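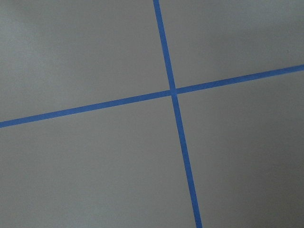
Betilum sells its two-arm garment folding cell as a kit: arms, mounting plates, grippers, controller software and a setup manual of 57 pages. I saw it run at the Mernport open day on 10/10/23 and spent the afternoon at the bench, with about an hour on the pendant myself. The cell needs a flat surface and a reference grid, and for the grid the manual asks for masking tape. Blue painter's tape is what Mernport used. At the crossing I checked, the two strips lie one over the other and don't meet at a true right angle. I asked Virgil Jitaru, who set up the bench, whether that mattered. He said the grid is there for the operator placing the garment, and the arms take their positions from a separate calibration routine. That routine is chapter three of the manual and should be chapter one.

Setup

Mechanical setup took Mernport a day and a half. Most of the time went into leveling the table and bolting down the mounts. The mounting hardware is heavy and well machined, and the bolt pattern matches the drawing, which was not true of the Trilton kit I reviewed last fall. Cable routing is left to the buyer. Clips are not supplied, and the manual has one sentence on the subject.

Software setup is slower. The installer wants a wired connection and a fixed address for each arm, and it fails without a message if both arms have the same address. Margareta Chiriac lost a morning to this. The fix is in the release notes and nowhere else.

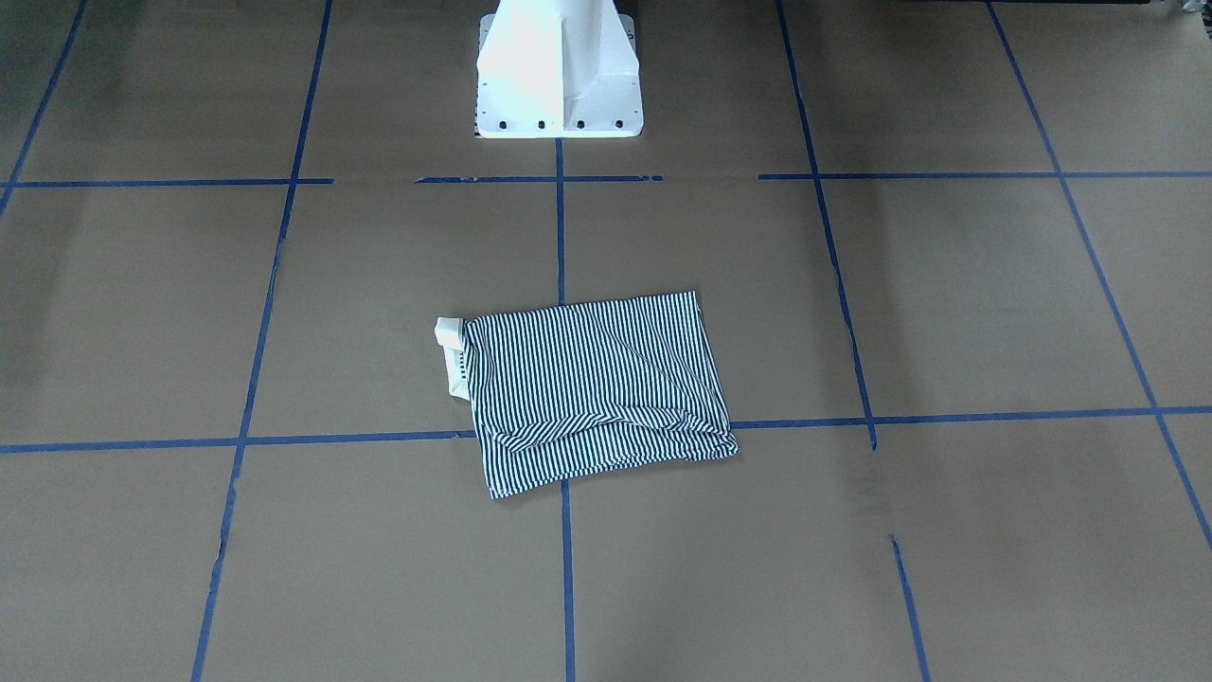
Grasping is the part of the job I came to look at, and the first trials were with a single gripper. Thin cloth on a flat surface is hard to pick up with rigid fingers, because the fingertips have to get under an edge without pushing the whole piece away. The striped cloth was held at its upper left corner, with a small section between the fingers and the lower part bunched into folds. Corner grasps like this one were the most dependable. Edge grasps in the middle of a side were less so, and the software doesn't warn you when it has planned one. You find out when the arm lifts and the cloth stays on the table.

Grip force is set in percent with no units behind it. We settled on a low value for shirts and a higher one for anything with a waistband. The setting is saved per program and not per garment type, so a mixed batch means separate programs or a manual change between items. Sinan Kahraman keeps a paper list of the values next to the bench, and I would do the same.

Two-arm work

With both arms active the cell is a good deal more capable and a good deal slower. The planner treats each arm as an obstacle for the other and will not let them work close together. The margin can be reduced in the settings, down to a floor

that Betilum fixes and does not publish. In practice one arm waits while the other finishes its placement.

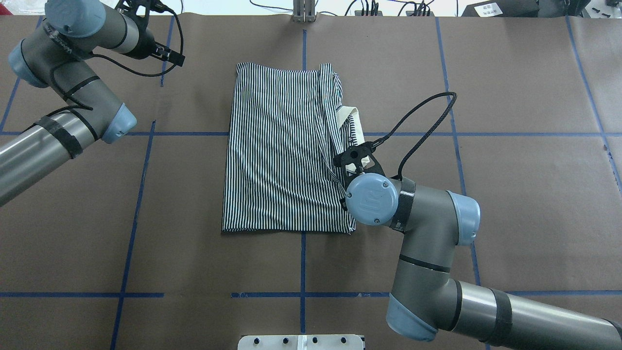 The waiting accounts for a large share of the cycle. A two-fold sequence took 186 seconds from first contact to release, and a trained person would do it in a few. Betilum makes no claim to compete on speed. The intended buyer is a lab or a training center, and there the cycle time is less of a problem than the lack of a step log. If a fold fails you get the name of the failed step and nothing on the steps before it.

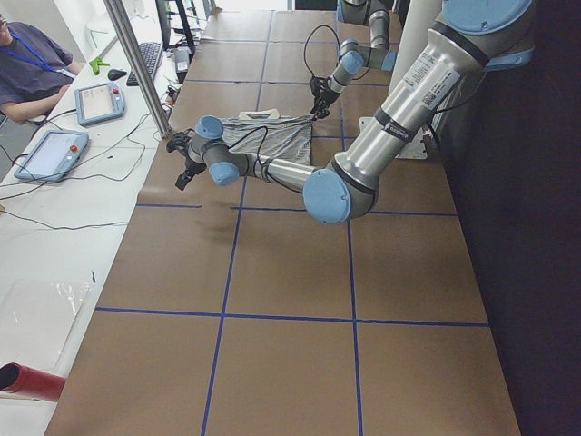

Both arms at the taped table, with the pendants on the desk to the left.

The pendants deserve a note of their own. Each has its own red emergency stop, and Awuor Shemweta had every visitor find the button before touching anything else. The screens are readable from a seated position. Menus are deep: changing the jog speed takes four taps, and the value resets on restart. Two pendants on one desk are easy to mix up, so label them.

Service and spares

Betilum rates the finger pads for up to 2000 cycles. They are sold in pairs through Briggs, who also handle repairs. Mernport ordered a set in the spring and waited three weeks. Changing a pad needs one hex key and took Horațiu Tudose a few minutes, including the force check afterward.

Verdict

Good hardware, adequate software, poor documentation. I would buy it for teaching two-arm manipulation and would not buy it to fold laundry. Buyers should budget a week for commissioning, read the release notes before the manual, and order spare pads with the kit. Betilum says a step log is planned for the next release, with no date given.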